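Egg share returns to Graston with more cartons to fill

GRASTON - Anyone who has missed the brown eggs at the Addo Street market (and going by the notes left in the suggestion box over the winter, that is a good many of us) will be happy to hear that the Graston egg share is back for March, with 44 households signed up and the hens at Onder Farm laying nicely again after their usual cold-weather slowdown.

The eggs come down from the farm early in the morning and get sorted at a plain table in the back room of the Bollden Hall, where they go between clear plastic bins and yellow trays before being packed for pickup.

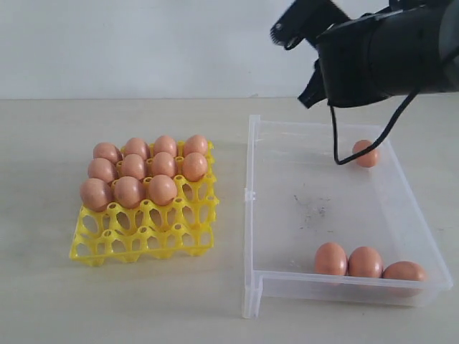 It is slow, pleasant work, and the organizers would like to keep it that way, even though the share now takes in 400 eggs a week, which is quite a jump for a little program that began with a couple of coolers on a porch. Each egg gets a look for cracks before it goes into a carton, and any that don't pass are set aside for the farm's compost. Small eggs and large ones are mixed together, so please don't be surprised if your dozen looks a bit like a family photo, with all the heights different!
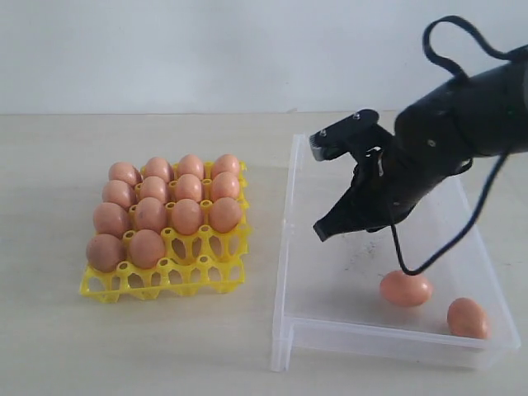 Brown eggs in a yellow tray and a clear bin at the egg share.

Pickup opens at 4 p.m. at the side door of the hall and runs until 6, a little later than last year, which should be a help to people coming straight from work. A dozen is included with each share, and 17 spots are still open for anyone who would like to join before the month is out. Sign-up sheets are on the front counter, next to the seed catalogs. Bring back your clean cartons if you have them, any color or brand, as long as they close properly and hold a dozen.

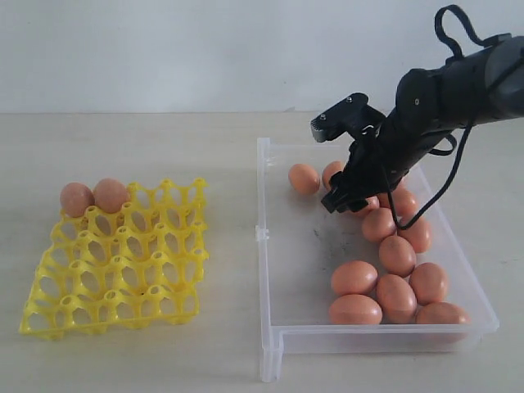
Onder Farm eggs are the only ones my kids will eat scrambled, so we are thrilled to see the share back. Could there be a half-dozen option this year? A full dozen every week is more than some of the older folks on our street can get through, and I know a few who would join tomorrow if they could.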